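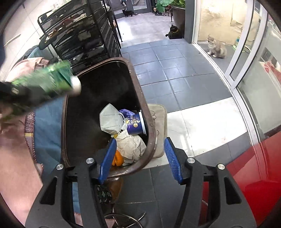

Give the away fans the good end

Aug 20, 2019

I have followed Gullberg away from home for 8 seasons, and I would still take a wet night in a visiting section over the best padded seat in our own ground. Away support is the best thing in soccer! So it bugs me that most clubs treat it like a plumbing problem, something to be tucked into a corner behind a pillar and drained out through one gate.

Take our trip to Öberg in July. We got 400 tickets and sold every one of them, for a match that meant very little in the table. The section was right behind the goal, low down, close enough to hear the keeper yelling at his back line. And the noise! We sang, the home end sang back louder, we came up with something ruder, and by halftime people in the expensive seats were standing up to watch the two ends go at it. We lost 2-1 and I had a wonderful time.

Compare that with Grallex, where visitors go in the top corner of the east stand. Only 283 of us made the trip last season, and up there you might as well be watching from the parking lot. The songs go straight out over the roof. The home fans had nothing to answer, so they went quiet too, and the whole afternoon felt like a practice game.

I know the argument for the corner. It's easier to police, and the seats behind the goal can be sold to season ticket holders. Fair enough, clubs need the money, and there are a few fixtures where you really do want a wide gap between the two sets of fans. But those are a handful of games a year, and we plan every other match as if it were one of them.

What I'd love to see is a league rule: visitors go behind a goal or along the side, lower tier, and at least 100 of those seats get sold at the home club's cheapest adult price. Let them bring the drums in, too (Öberg did, and the drums were great).

Our next one is Grallex again, top corner, bring a coat. I've already got my ticket.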